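Comparing Two Cameras for Our Delivery Rover
Mackenzie Nguyen and Lindiwe Mnguni

Why cameras?

Our rover, Peren, already had motors, a battery and a chassis we're very proud of. What it needed was eyes! We had two cameras on loan from the robotics lab, the Zanel (rolling shutter, wide lens) and the Ekden (global shutter, narrower lens), and we wanted to know which one gave our road-edge detector the better input.

Method

We bolted each camera to the same mast and used the same controller for both, with auto exposure left on. Each camera got 7 runs in September, all in the afternoon. After throwing out the duplicates we had 3804 images, and Lindiwe hand-labelled 751 of them (heroic effort, she did most of it on the bus).

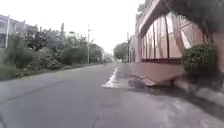 Pale skies were the part we'd underestimated. Auto exposure on the Zanel kept chasing the bright top half, so grey asphalt beside light grey concrete came out as nearly one colour, and the detector wandered off across driveways. Moving the metering region to the lower half of the image fixed most of it, and we were pretty thrilled when the edge line finally stayed put!

Results

The Ekden was steadier over bumps and lost the road edge less often. The Zanel saw far more of the verge, so it picked up side turnings earlier. It also runs 15 degrees cooler, and our 3D-printed mount really appreciated that.

We're keeping the Ekden up front and would love to try the Zanel facing sideways next term.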